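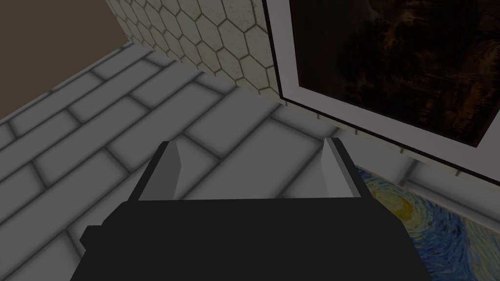

Visit Report: Open Studios at the Gallagher Building, Clirton

Members of the Carkex Arts Council attended the December open studios in Clirton, where 312 works by local printmakers and textile artists were on view. Doors opened at 4 p.m. Six studios on the upper floor gave short talks, and the Dadov Press showed proofs from its next book of linocuts.

Attendance was about 100 in the first hour. The council took particular note of the clear wall labels and the modest entry fee for exhibiting artists. 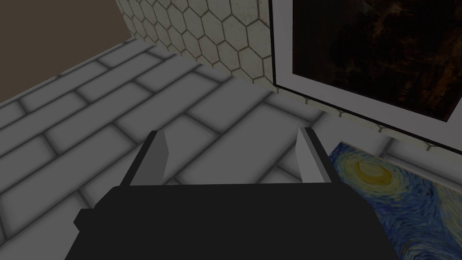
Puspita Nair said that the talks ran too close together and that she had missed two of them, and asked for a printed schedule next year. Cathal Fahy agreed, adding that proposals for the spring show should be accepted by mail as well as online.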